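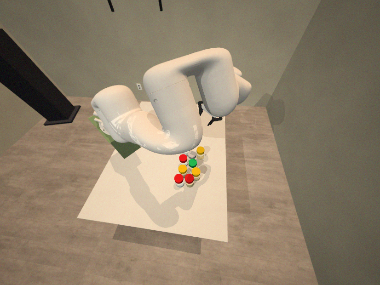 Hendbridge Allotment Association
Minutes of the June meeting, Thursday, 7 pm, room over the library

1. Last minutes
The minutes of the previous meeting were read and accepted with one correction: the broken gate is the one on Blackburn Lane, not the one by the river.

2. Water
The Gimach company sent its price for the new pipe to the upper plots. It is 800 for the work, and the tap is not included. Several members found this high. It was agreed to ask for a second price before the next meeting. Until then the hose may be used on the upper plots for 2 hours in the evening.

3. Empty plots
Four plots are free. Letters will go to the first four households on the waiting list, and they have until the end of the month to answer.

4. Kernanance seed order
The order must reach 1000 to get free delivery. Members are asked to put their lists in the box by the shed.

5. Other matters
A member asked if bonfires are permitted in summer. The rule stays as it was: only after 6 pm, and never when the wind goes toward the houses.

The meeting closed at 8:40 pm.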